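Household Tasks Program: Report from the Kitchen Bench

The Melberg Institute's Household Tasks Program has completed its first full season of kitchen trials, and members have asked for an account of where matters stand. The question put to the program at the outset was a plain one: can a two-armed machine be trusted with the ordinary chores of clearing, wiping and putting away? The answer at present is that it can be trusted with a few of them, under supervision, in a kitchen it already knows.

The program was set up to look at work that most households do every day without thinking about it. Dwight Sandhu, who directs the trials, drew up a list of 109 chores after interviews with residents of the Peixoto apartments and staff of the Sotari canteen. The list runs from folding a dish towel to emptying a full drying rack. It was then cut to 50 chores that could be described clearly enough to be scored by two reviewers working separately. Where the reviewers disagreed, the attempt was marked as a failure.

Most of the early work is done in simulation. A simulated kitchen can be reset in a moment, and a dropped plate costs nothing. The control software, known within the program as Sodudix, made 3000 attempts at moving dishes and boards in simulation before the team agreed to try the same chores on physical equipment. 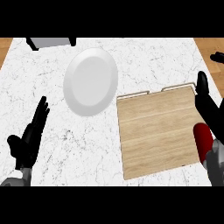 Simulated kitchen counter with a plate and a cutting board between the two robot hands.

Flat objects have proved harder than expected. A cup offers a wall to close the fingers around. A cutting board lying on a counter offers very little, and a person will usually slide it to the edge or tip up one side without noticing the extra step. The software had to be taught that step as a separate action. Plates raise a similar difficulty, although a raised rim gives the fingers somewhere to begin.

Results differ a good deal from chore to chore. Placing a single plate in a rack is now done well enough that the reviewers seldom disagree. Stacking plates of different sizes is not. Wiping a clear counter is reliable, while wiping around objects that must stay where they are remains slow – slower, in every trial so far, than a person doing the same work with one hand. Knives and glassware have been left off the schedule for the present.

The move from simulation to physical equipment also remains uneven. Stone and wood surfaces do not drag on an object in the same way, and a grip that holds in the simulated kitchen may slip in the real one. Thư Thân, who leads the simulation group, has asked that friction and object weight be varied more widely in the next set of attempts. The set will be raised to 4000 for this purpose, and it will include boards of several thicknesses.

Members have also inquired whether the program intends to recommend any machine for home use. It does not. No system tested to date has worked through a complete after-dinner cleanup without a person stepping in, and the program will not comment on individual products until that standard has been met more than once.

A written summary of the season's scores will be sent to members in April, together with the full list of chores and the rules used by the reviewers. Members who wish to propose additional chores may send them in writing to Mr. Sandhu at the Institute. Proposals should name the objects involved, the room, and the condition in which the work is to be left.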